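Forum Bourse et placements > Actions > Services aux collectivités et énergie

Sujet : Drollent, cession du parc éolien de Wisia

margin_call77
10/02/2023
Drollent cède sa part dans le parc de Wisia à Vanags. Capacité concernée : 2 100 MW bruts, soit 27 % de l'EBITDA du groupe. Le communiqué prévoit d'affecter le produit au désendettement, closing en juin. Je reste à l'achat.

obligataire_sud
Attention à la base de calcul. Les 27 % sont en quote-part, alors que la dette de projet est consolidée à 100 %. Une fois le parc sorti du périmètre, le levier passe sous 5x mais le flux distribuable baisse aussi. Le dividende n'est plus couvert avant Grakunum.

margin_call77
Grakunum entre en service cette année, avec un contrat de vente à prix fixe. Le trou de trésorerie dure deux trimestres au plus.

kwh_net
Deux trimestres si le raccordement est livré à l'heure. Le gestionnaire de réseau a déjà décalé une fois. Et le prix fixe n'est pas indexé - à relire dans les annexes du rapport semestriel.

obligataire_sud
+1. J'ajoute que la ligne de crédit est à taux variable et couverte à moitié seulement.

margin_call77
Pas d'accord sur la couverture. Les swaps ont été prolongés, c'est dans la note sur les instruments dérivés. Le coût moyen de la dette bouge peu.

obligataire_sud
Prolongés sur le notionnel existant. Le tirage pour Grakunum n'est pas couvert.

kwh_net
Pour ma part j'ai allégé, rendement d'environ 9 % au cours actuel. À ce niveau le marché anticipe une coupe.
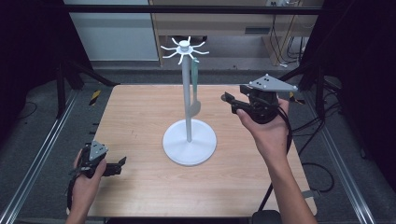
tontine_b
Le closing de juin est-il soumis à l'accord des prêteurs du parc ?

kwh_net
Il l'est : la clause de changement de contrôle impose leur consentement écrit avant le transfert des titres à Vanags.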